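Trilthorpe Games
Shop
Basket
Sign in

Home / Sourcebooks / Science fiction / Dravmont

Dravmont: The Cledberg Sourcebook
Softback or PDF
In stock

Cledberg is the old capital of the Dravmont worlds, a port city that was cut off when the jump lanes closed and had to feed itself for 80 years. This sourcebook covers the city from the closing of the lanes up to the return of the Mugo fleet. It can be used with any edition of the Dravmont core rules, and most of the background chapters will work with other systems if you are happy to write your own numbers.

The book runs to 300 pages. The first half is history and setting: the founding families, the water courts, the dock guilds, and the long quarrel between the upper city and the river wards. The second half is for the games master and should be kept away from players. It has the full text of the Mugo treaty, including the clauses left out of the core book, and a campaign in 2 parts that starts in the river wards and ends in orbit.
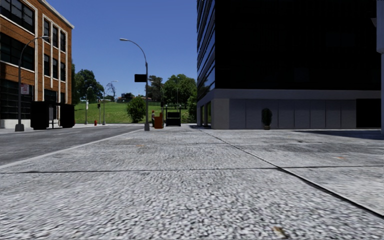 Street-level render, road and pavement.

The city map is printed on a separate folded sheet and tucked inside the back cover. Streets are named on one side and left blank on the other, so players can fill in their own. PDF buyers get both sides as separate files. The map in the first printing had the Salt Gate on the wrong bank of the river - this has been put right in the current printing, and the corrected sheet can be downloaded from your account page.

Written by Tane Grimshaw. Maps and timeline by Hường Phan.

Details
Format: softback, or PDF with bookmarks
Pages: 300
Print run: 1000 copies, second printing
Needs: Dravmont core rules (sold separately)
Language: English
Page last updated: 2021-09-22

Is this part of the main timeline?
Yes, up to the arrival of the fleet. Events in the campaign are marked as optional and later books will not assume your group has played them.

Do I need the Mugo book as well?
No. The ships and crew used in the campaign are given in full in the appendix.

Delivery
Softback orders are sent in a card mailer. The folded map can't be posted on its own. If your copy arrives with the map missing, send us your order number through the contact form and we will replace the whole book.

The next Dravmont title, on the outer moons, is planned for February. Orders are not open yet.

Add to basket
Add to wish list
Back to Science fiction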